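Tuesday, bench notebook, play materials shelf

Came in at eight and the cloth was still out from yesterday, so I left it on. I keep going back and forth on the white cloth. It shows every mark and it creeps when you lean on the table, but colors read so much better on it than on the bare top, and Unai says the kids' eyes go straight to the cubes instead of wandering off. Fine, cloth stays for now! Needs ironing (I know, Bernadette, I know).

Main job today was sorting out the Brarklow order. They sent 300 pieces in mixed colors and the invoice number ends in 1507, writing that down here because I've already lost the paper twice. The reds are good. The greens are a bit minty for my taste, and two of them had rough corners so I put those in the returns bag with a note. Precious thinks we should sand them ourselves and skip the postage. Maybe. I'm not doing it, though.

Charmaine dropped by before lunch with the draft of the sorting game for the Gikus box. Her version has 5 rounds and I think it drags by the fourth. You put the red ones in the tray, then the big one, then everything "the same as this one," and so on. I like the "same as" round best because there are two answers, same color or same size, and the arguing is half the fun. We tried it with her reading the card and me playing a very slow four-year-old. She laughed at me, but I did get stuck for real on the wording of card three, so that one needs a rewrite. "Put away the other one" — other than what?

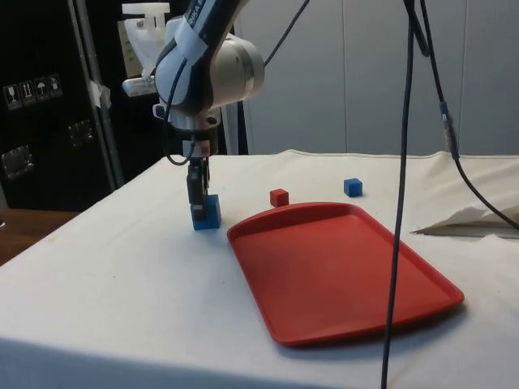 Card three again, after lunch. I've cut it down to one line and it's better, I think, but the layout matters more than I'd figured. If everything on the table is one size, the "other one" is always about color and the card is too easy. With the big blue cube to the left of the red tray, a small red one just behind the rim and a small blue one further back, you get a proper choice: the blues match on color, the little ones match on size. I'd like that as the starting layout, tray empty and turned at a slant like that. Squared up to the table edge it looks like a place setting, and then Ourania starts talking about snacks.

Still to do: ask Mtshali whether the trays come in a deeper size, same red if possible. Measure the lid on the Gikus box again, I don't trust my first number. Charmaine has the cards until she's redone the wording, and the spare cloth is in the bottom drawer under the felt.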